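Search this site Enter keywords Go

Marura Home Lending Adds Appraisal Review Step for Dendness Buyers

DENDNESS – Marura Home Lending will offer a free second review of home appraisals to borrowers in the Dendness and Moffat areas starting in September. The review is open to anyone with a purchase loan application in progress whose appraisal has come in below the contract price.

A low appraisal can leave a buyer short on cash before closing, as the lender bases the loan on the appraised value or the sale price, whichever is lower. The buyer may then have to pay the difference, ask the seller for a lower price or walk away if the contract allows it.

Marura handled 2,005 purchase applications in the two areas over the past year. Of those, 685 had an appraisal below the contract price.

"Most buyers have one question when the number is low, and that is what they can do next," said Catriona Kerr, head of lending at Marura. "We want them to get an answer from a person who has read the report."
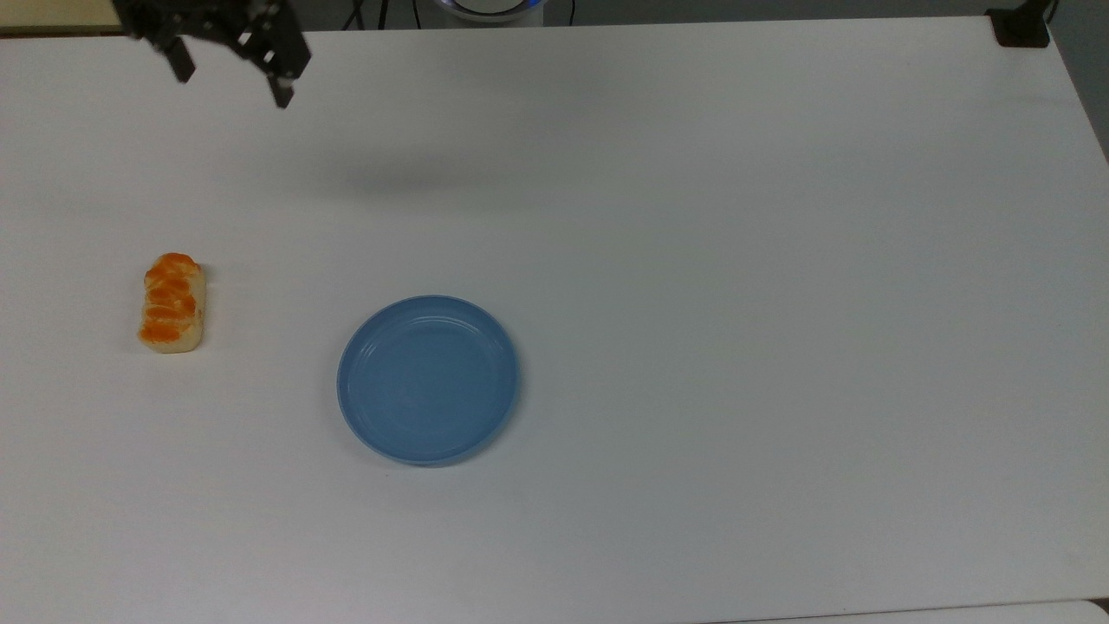 A white tabletop with a black gripper above it.

Under the new step, a staff reviewer will check the report for errors in square footage, room count and lot size, and will look at the comparable sales used. If the reviewer finds a problem, Marura will send a written request for reconsideration to the appraiser. The appraiser decides whether to change the value.

The review does not replace a home inspection, and it does not guarantee a higher figure. Borrowers who are refinancing are not eligible at this time.

Requests can be made by phone or at the Moffat branch until 4 p.m. on business days. Borrowers should bring a copy of the appraisal and the signed purchase contract. Records of recent repairs or additions – permits, receipts or contractor invoices – may also be included.

Struan Geddes, who manages the Moffat branch, said borrowers should read the appraisal as soon as they receive it. "Check the basic facts first," he said. "If the report leaves out a bathroom, call us that day."

Marura plans to extend the review to its Dukdale office next year.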